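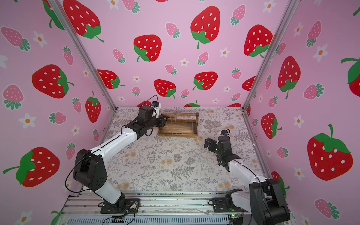

Samer Harb

Weaving on a Small Frame
Handout for Unit 3: the frame, the warp and the first rows

Please read this handout before you come to the studio. The first unit was about fibers and the second was about yarn, so now we finally come to the tool. I keep the words simple. Where there is a technical term, I give it once with its meaning, and after this I use it freely.

1. What we call a frame

A small frame loom is a simple thing. The one on the patterned table is a good size to think about: a flat base in brown wood, a raised post at each end, a bar across the top, and thin pale threads going up and down between the bar and the base. Some students say it looks like a harp, and the comparison is useful. In both cases the strings must be held by something that does not bend.

The parts we will name in this course:

Base: the lower part. It carries the weight and keeps the frame standing.
End posts: the two uprights. They hold the bar away from the base.
Crossbar (or top bar): the upper part, where the threads are held at the top.
Warp: all the vertical threads together. One single thread of the warp is called an end.
Weft: the thread you pass from side to side, over and under the ends. One passage of the weft is called a pick.

Please do not mix up "end" and "end post." Every year it makes confusion in the written exercise.

2. Before you put on the warp

Put the empty frame on the table and press lightly on one corner of the base. If it rocks, turn it around and try again. Often the table is guilty and the frame is fine. If it still rocks, fold a piece of card and place it under the short corner.

Next, measure the height between the base and the bar at the left post, then at the right post. The two numbers should be equal. A difference as small as the thickness of a coin will show later in the cloth, when one side becomes tight and the other side makes waves.

Run your finger along the bar. A rough place in the wood will catch a fine thread and open its fibers. Use fine sandpaper, always in the direction of the grain, and wipe off the dust with a dry cloth.

3. Choosing the warp thread

For the first exercise we use the Nistalik cotton, number 441 on the shelf list. It is smooth, pale and a little boring, and this is why I like it for beginners. Number 532 is softer and has a nicer color, but it stretches under tension and you will spend the whole lesson correcting it. Keep it for the weft.

A test you can do yourself: take a piece as long as your forearm, hold it by both ends and pull with a slow, steady force. If it grows longer and does not come back, it is not a warp thread. If it breaks with a dry sound, it is too weak. Wool from Undel is allowed for the warp only if it is the plied type.

4. Putting on the warp

Tie the first thread to the base at the left side with a double knot. Bring it up to the bar, around, and down again. Continue toward the right post. Do not pull hard. The tension should be the same in all the threads, and a medium tension that is even is better than a high tension that is not.

Leave a free space near each post — a finger's width is enough. Without this space your hand has no room to turn the weft.

When you arrive at the right side, do not tie the knot yet. Pass the back of your hand across the warp from left to right, with the eyes closed. A slack thread is easier to feel than to see. Correct it by moving the extra length from thread to thread until it reaches the loose end, and only then close the knot.

5. The first picks

Start with a few picks of thick yarn or a strip of paper. We will remove them later. They spread the ends and give you a straight line to build on.

Then plain weave: over one, under one, and in the next pick the opposite. Lay the weft in a low arch, like a small hill, and press it down with a comb or a fork. If you pull it straight, the edges move inward, and after some rows your square has the shape of a waist. We call this draw-in.

6. Common questions from past groups

My threads are crossing at the top. Is it wrong?
One crossing is not serious, and you can lift the thread back with a needle. If many are crossed, take off the warp as far as the first crossing.

Can I leave the warp on the frame between lessons?
Yes. Cotton will relax a little, so check the tension again before you weave.

7. For next time

Read page 191 in the Grirnel workbook, the part on edges. Bring a blunt needle, a comb you do not need for your hair, and your tension notes. Frames from the Wallin cabinet go back to the same shelf, standing on the base and never lying on the threads.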